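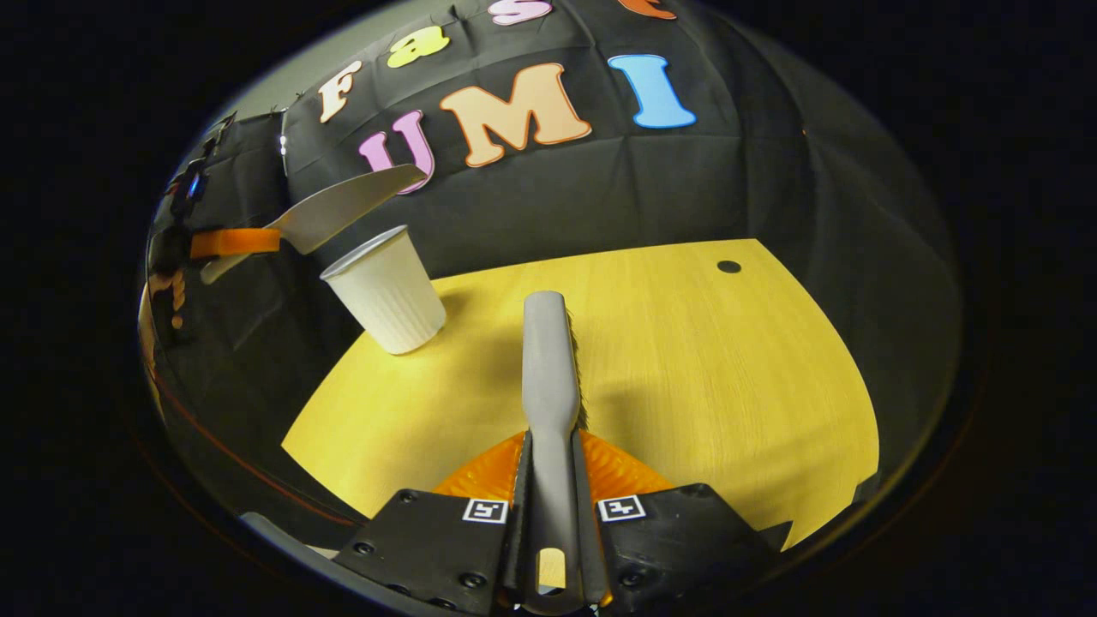

1/ Celau has filed a recall on the Vino five-door for the rear seatback striker. 2954 cars. I read the filing and the supplier attachment last night. Notes follow, mostly on the latch, because the news write-ups have called it a seat belt problem and the two get mixed up.

2/ The striker is the U-shaped steel loop bolted to the body side behind the rear seat. The latch in the top corner of the seatback closes over it. On the Vino the split is 60/40, so there are two strikers, one per side, each held by two bolts.

3/ The affected part is the right-hand striker, on the 60 side. The left one comes from a different line with a different bolt and is not in the filing.

4/ Cause as stated: the upper bolt on the right striker could be installed with thread-lock patch missing. The bolt reaches torque at the plant, the gun logs a pass, and the joint then relaxes under vibration.

5/ So the assembly record looks clean for every car. You can't sort good from bad by pulling torque logs. The whole bolt lot had to come in.

6/ The lot was 3000 pieces from Takagi. 2954 went into cars. The other 46 were still in the bin at the plant and were quarantined. One upper bolt per car on that side, so the vehicle count equals the used bolt count.

7/ Before filing, Celau inspected 321 cars still on the lot. 14 had an upper bolt below the minimum check torque. None had a bolt missing. That is 4.4 percent of the inspected cars.

8/ Don't apply 4.4 percent to the full population. The inspected cars had delivery miles on them only. Relaxation depends on vibration cycles, and a car with a year of rough road on it is a different sample.

9/ What a loose upper bolt does: the striker can rotate around the lower bolt. A few degrees is enough to change how deep the latch hook sits on the loop. The seatback still feels locked when you pull on it by hand.

10/ Hand pull on a seatback is tiny compared with a crash load. A 20 kg suitcase in the trunk at 20 g is pushing forward with 3,900 N. The latch pair and the center hinge carry that.

11/ The seat belt connection. On the Vino the center rear shoulder belt retractor is mounted in the 60 seatback itself. The outboard retractors are on the body. If the 60 side unlatches, the center belt has lost its upper mounting. The outboard belts still have theirs.

12/ That's why the filing mentions restraints, and why the headlines went that way. The belts, buckles and retractors are all to spec. There is nothing to replace on them unless the car has been in a crash.

13/ Child seats: the lower anchors are on the body, under the cushion, and not affected. The top tether points are on the back of the seatback. On the 60 side those depend on the same latch.

14/ So if you have a forward-facing child seat with a top tether and an affected VIN, use the left outboard position until the repair is done. That's the interim advice in the owner letter too, on the second page.

15/ The red flag on the seatback release button. Several owners asked about it. The flag reads the position of the latch hook. It has no idea where the striker is. A hidden flag tells you the hook has closed, and it can close on a rotated striker.

16/ Same limit applies to the seatback switch on the higher trim, the one that lights the dash lamp. It's on the latch side. Neither indicator would pick this up.

17/ On the sled data. Celau had the striker tested at the Zukow lab in two conditions: upper bolt at the check minimum, and upper bolt backed out two full turns. Luggage blocks behind the seat, no dummies in the first series.

18/ Check minimum: latch held, striker rotation under one degree, seatback forward movement inside the limit. Two turns out: the right latch released on two of three runs. On the third it held with the striker bent.

19/ I would have liked a run at half a turn. Two turns is a worst case and the filing doesn't say how far out any of the field bolts had moved. "Below check torque" covers a wide range.

20/ Also missing is any test with an occupant in the center seat. There is a note that a second series is planned for August. I'd expect the recall to be mostly finished by then, so the results will be of use for the next design only.

21/ The repair. Dealer removes the right side trim, takes out the upper bolt, chases the thread, fits a new bolt with a patch, torques it, and paints a stripe across the head and the striker. Lower bolt gets a torque check and the same stripe. Book time is 0.6 hours.

22/ If you want to confirm the work, fold the 60 side down and look at the striker from the rear door. Both bolt heads are visible through the slot in the trim. Yellow paint should run unbroken from head to striker on both.

23/ Please don't put a wrench on it yourself. The patch is good for one installation. Once you turn the bolt you've broken the bond, and retightening leaves you with the condition the recall is meant to fix.

24/ Parts status as of 2020-03-19: bolts are shipping to dealers, trim clips are short. The clips break on removal about as often as you'd guess, so some dealers are holding appointments until they have both. Call first.

25/ Rating impact: none that I can find. Seatback and luggage retention are handled under the approval rules, and the Vino's crash score was set with cars built before this bolt lot.

26/ Correction to 11: the center retractor is in the seatback on cars with the split rear seat. The base trim has a one-piece seatback with the retractor on the parcel shelf frame. Base cars use the same right striker and are still in the recall.

27/ Wagon owners: different body side, different striker, not included. The VIN lookup on the Celau site is current. Enter all 17 characters. The short form returns "no open recalls" for everything I tried, affected cars included.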